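Paid review panel for the Enell two-arm tabletop kit
Posted by Skilteo, 12 Jan 2023

Skilteo is looking for people to take part in a paid review of Enell, a tabletop kit with two robot arms that will go on sale to schools and small workshops. Reviewers run sorting jobs with blocks and small plastic baskets and report on what works and what doesn't.

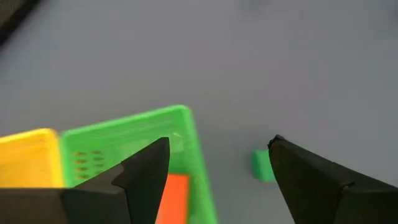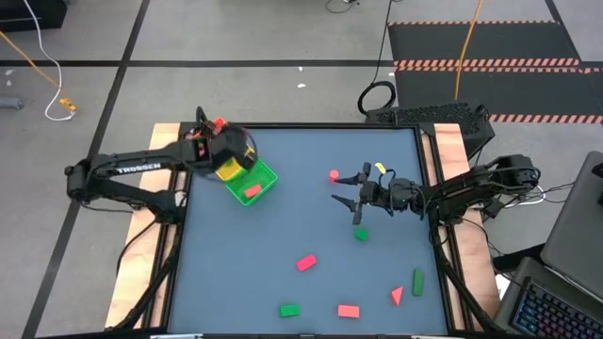

Baskets and grippers at the table:

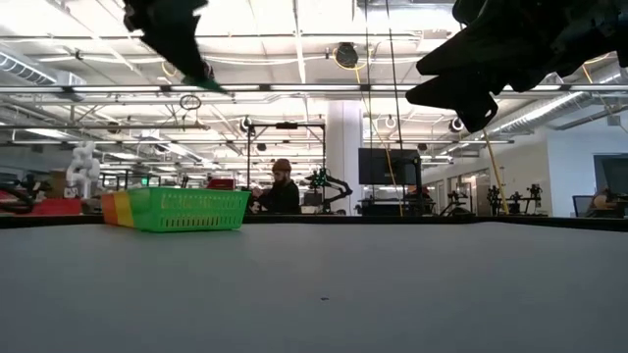
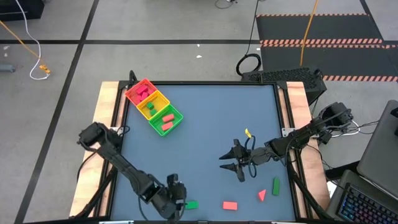 Do I need any experience with robots?
None is required. Each reviewer gets a training session on the first visit, and we keep places open for people who have never handled an arm before.

What you will do
You will work through the Enell job cards on your own, starting with single blocks and moving on to sorting by color and shape with both arms. After each card you fill in a short form on the controls, the written instructions and anything that slowed you down. We want plain comments. If a card is confusing, write that on the form and go on to the next one.

Time and pay
The review takes 3 visits of 2 hours each, in March. Pay is $344 for the full set of visits. Reviewers who also complete the follow-up survey at home receive $386 in total. Payment is made by check or bank transfer after the last visit.

Who can apply
– Adults 18 and over
– Able to stand or sit at a worktable for an hour at a time
– Comfortable reading instructions in English
– Not employed by Skilteo or by Kariuki, which builds the arms' control software

We would especially like to hear from teachers, shop assistants and people who pack or sort goods for a living. Left-handed reviewers are welcome – the arms can be run from either side.

Where
Visits take place at our Plurden site. Parking is free and the building has step-free access. Please wear closed shoes and tie back long hair. Lockers are provided for bags and coats.

How to apply
Use the form on the Skilteo website and choose "Enell review" from the list. Tell us which days you are free, what work you do now and whether you have used a robot arm before. We reply to every application by email.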